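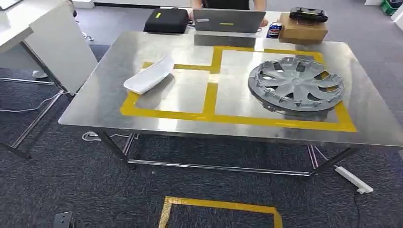
Bensaid Wheel Covers and Trim
Frequently asked questions

Ordering, fitting, returns, and selling parts to us. If your question is missing, use the contact form and include your order number if you have one. Messages that come in before 3 p.m. are usually answered the same day.

FINDING THE RIGHT COVER

How do I know what size I need?

Read the sidewall of your tire. The number after the R is the wheel diameter in inches. If it says R16, you need a 16-inch cover. Do not measure the old cover across the face with a tape measure and order by that number. Most covers extend a little past the bead seat, so the measurement comes out larger than the nominal size and people end up ordering one size too big.

Will any 16-inch cover fit any 16-inch steel wheel?

No. The diameter is only the first thing that has to match. The depth of the wheel, the shape of the lip, and the location of the valve stem all matter. Some covers are also held by the lug nuts and will not stay on a wheel they were not made for. Send us the make, model, and year of the car and a photo of the bare steel wheel, and we will check before you pay.

Can I put a cover on an alloy wheel?

In nearly all cases, no. Clip-on covers need the inner lip that a steel wheel has.

What is the part number and where is it?

On the back of the cover, molded into the plastic, usually on one of the spokes or close to the center. It can be hard to read under brake dust. Wipe it with a damp cloth and hold a flashlight low to one side. If part of the number is worn off, send us what you can read.

My cover has swept spokes. Is there a left and a right?

Sometimes. On many cars all four covers are the same part, so the blades sweep toward the front on one side of the car and toward the back on the other. Other designs were made in handed pairs. If the part numbers on the backs of your left and right covers differ, order by number and tell us which side the missing one goes on.

CONDITION AND GRADING

Are these new or used?

Both. Listings marked N are new. Everything else is used and graded A, B, or C.

What do the grades mean?

Grade A has light marks that you have to look for. Grade B has visible curb scuffs on the rim or small chips in the finish. Grade C has heavier scuffing or a repaired clip and is sold for winter use or for painting. We do not sell covers with a cracked spoke in any grade.

How are used parts checked?

Each cover is washed, dried, and laid face up on the inspection table to look at the finish, then turned over. On the back we check every clip post for cracks and make sure the retaining ring is seated all the way around and has not been bent out of round. Nuno Peixoto does the grading and his initials are on the label. Small trim is checked separately for broken tabs.

Are the photos in the listing of the part I will get?

For grades B and C, yes. Grade A and new parts use one photo for all stock.

Why does the gray look different from the covers I have?

Plastic wheel covers fade. Two covers with the same paint code can look noticeably different after a few summers on one and a few years in a garage for the other. If the match matters to you, buy a set of four.

CLIPS AND RETAINING RINGS

What does the metal ring do?

It pushes the clips outward so that they grip the lip of the wheel. A cover without its ring may snap into place in the driveway and come off at highway speed. Do not drive with the ring missing.

Does the ring come with the cover?

Yes, if the design uses one. If yours arrived without it, do not install the cover. Write to us and we will mail a ring at no charge.

How do I install the ring?

Lay the cover face down on a towel. The ring has a bend or a step in it to clear the valve stem. Line that up with the valve stem notch on the cover first, then work the rest of the ring into the clips with your thumbs, going both directions from the notch. Wear gloves. The cut ends of the wire are sharp.

A clip broke. Can I buy just the clip?

It depends on the cover. Separate clips that slide onto a post can be replaced, and we sell them in bags of 5. Clips molded as part of the cover cannot. Glue does not hold up there, and neither does epoxy. Hicham Farouk in our shop has tried most of the products people ask about and we do not recommend any of them.

FITTING

How do I put a cover on?

Match the valve stem notch to the valve stem. Press that side in first with the heel of your hand, then press around the edge until it is flush. If it will not go on by hand, stop and check the notch again. A rubber mallet is acceptable for the last bit if you tap on the outer rim. Do not hit the spokes or the center.

It clicks when I drive slowly. Is it loose?

Possibly. Take it off, look at the ring, and reinstall it. A small stone caught behind the cover makes a similar noise, so look for that too.

Should I use zip ties?

You can. Many people do, especially in cities with bad pavement. Use two, in the openings next to spokes and across from each other, and trim the ends. Remember to cut them before a tire shop appointment and bring new ones along.

How do I take a cover off without breaking it?

Use a plastic pry tool near the valve stem, lift a little, move over, and lift again. Pulling hard from a single spot is how most clips get broken. Cold plastic is more brittle, so in winter let the car sit in a heated garage first if you have one.

SMALL PLASTIC TRIM

Do you sell trim other than wheel covers?

Yes. We carry mirror caps, door handle covers, tow hook covers, and end pieces for roof rails. Stock changes often. The Zovitari line of replacement mirror caps is the only one we keep on the shelf all year.

I have a piece that fell off my car and I don't know what it is.

Send photos of the front and back with a ruler next to it, plus the year and model. Yasmine Hegazy handles these. A curved piece with no number on it can take a few days to identify. Sometimes we can't.

Can trim be painted?

Yes, if it is cleaned, scuffed with a fine pad, and primed with an adhesion promoter made for plastic. Unprimed paint will peel. We sell Memska primer in spray cans, ground shipping only.

SHIPPING AND RETURNS

What does shipping cost?

Small trim ships free. A single wheel cover is a flat rate shown at checkout, and a set of four ships in one carton at the same rate. Orders over $200 ship free within the lower 48 states.

How are covers packed?

Each one is wrapped in foam sheet, with cardboard between covers and a stiff pad on the top and bottom of the carton. Please keep the carton until you have test fitted everything. You will need it for a return.

How long do I have to return a part?

You have 38 days from delivery. The part must be in the condition we sent it. Test fitting in the driveway is fine. Once a cover has been driven on, we can't take it back unless it was defective.

My cover arrived cracked.

Photograph the cover and the carton, including the label, and send the pictures through the contact form. Do not throw out the packing. We will replace the part or refund you, whichever you choose.

SELLING TO US

Do you buy used covers?

Yes, sets and singles, if they are original equipment and have no cracked spokes. Dirty is fine. Please do not paint or polish them first. Mohcine Hegazy makes the offers and will want the part number and one photo each of the front and back.

Can I drop them off?

Yes, at the Grundia Street counter, between 9 a.m. and 4 p.m. Leave your name and phone number with the parts. The counter is closed the first two weeks of August, but mail orders still go out.

What happens to covers you don't want?

We return them at your cost or recycle them. Tell us which when you send them in.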